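About Trulis

Trulis is an independent news service about computer security and relations between countries. We write for readers who are not engineers and not diplomats, but who want to understand what it means when one government says that another government was inside its networks.

The service was started by Sheena Rennie, who worked before as a translator of official statements. She noticed that the same statement could sound very hard in one language and quite mild in another, and that newspapers often printed only the hard version. Her first bulletin went to 16 readers. Today it goes to 3,100, and most of them found us through a colleague.

Our office is in Trusmont, on the upper floor of the Urquhart building. The entrance is from the courtyard side.
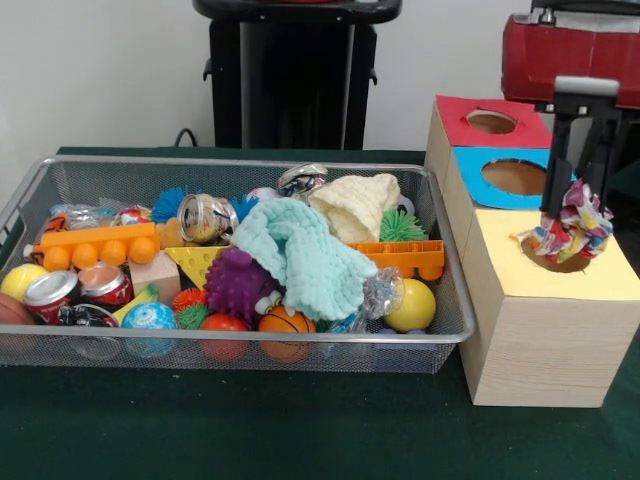
Wire basket with toys, balls and cans, next to the wooden boxes.

What we publish

Every morning before 9:00 we send a short bulletin with the accusations, denials and court papers of the last day. When a ministry publishes a text, we give the link to the original and our own translation. If a word has two possible meanings, we write both of them.

We also keep an archive of public statements about cyber attacks. It has 1,592 entries at present, and 830 of them have been translated into English by our own staff. The archive is free to search. Schools and libraries can ask us for a full copy — please write which format you prefer.

Our longer reports come out under the name Triseck. They are less frequent, and each one follows a single case from the first accusation until the last answer we could find. Some cases have no last answer, and then we leave the report open and add to it later. 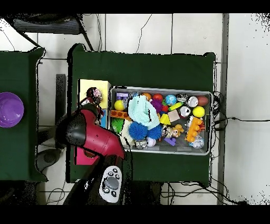 Gray bin of toys on the green table.

How we work

We do not say who is behind an attack. We report who was accused, by whom, and what evidence was made public. When the evidence is not public, we write this in the first paragraph, so the reader does not need to look for it.

Each article is read by a second editor before it goes out. Corrections stay at the top of the article for as long as the article exists. We accept anonymous information, but we do not print it until we have a document or a second source.

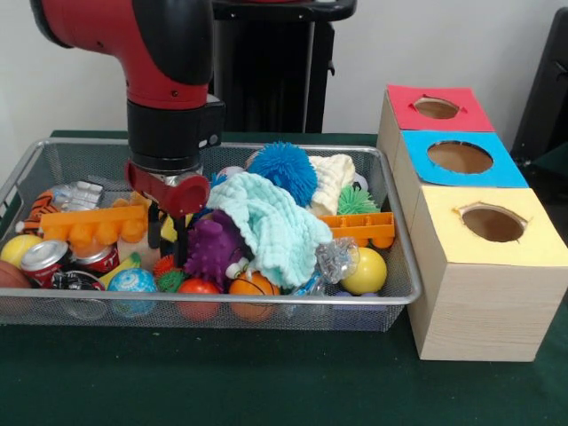 Trulis is paid for by its subscribers. We take no money from governments or from companies that sell security products, and we do not publish sponsored articles. Subscribers receive the Triseck reports one week earlier than other readers — this is the only difference between them.

If you have found a mistake in a translation, please use the correction form and include the number of the archive entry. Sheena reads these messages herself and usually answers in the afternoon.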